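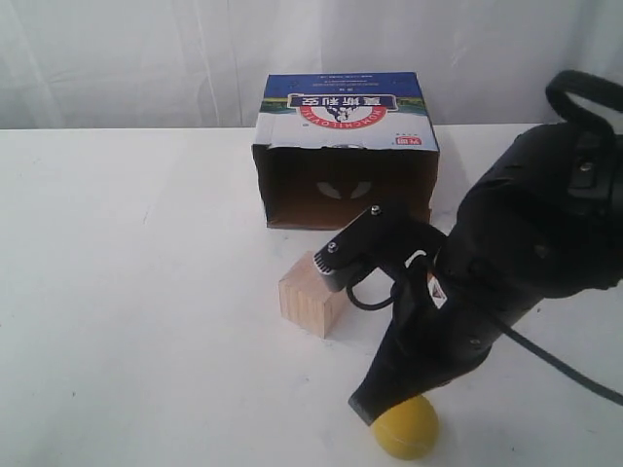
Tabletop 1221 in matte off-white, with fabric backdrop. Carton and wooden block not included.

Histthorpe Work Surface 1221
Sold by Skokumside

The 1221 is a flat top for packing benches, sorting stations and small product setups. The finish is matte to keep glare down under overhead lighting. It fits the Histthorpe fixed frame and the older Eltar frame; the Eltar needs adapter plate 2, ordered separately.

Surface: matte, off-white, one side only
Load rating: 50 kg, evenly distributed
Fasteners: 15, supplied in a bag with the top
Edge: square, sealed at the factory
Backdrop: white cloth, hung from a separate rail

Marks and cleaning
Cardboard and unfinished wood can leave faint gray smudges and scuffs on a light surface. Wipe with a damp cloth and mild soap. Do not use abrasive pads or solvent, as both will polish the matte finish. Light scuffing is normal in use and is not covered by the warranty.

The cloth ships folded and will show creases when first hung. Steam from the back on a low setting.

Replacement tops for Chaturvedi benches have a different hole pattern. Send the frame number with the order.

Technical contact: Uwe Stüber, Skokumside parts desk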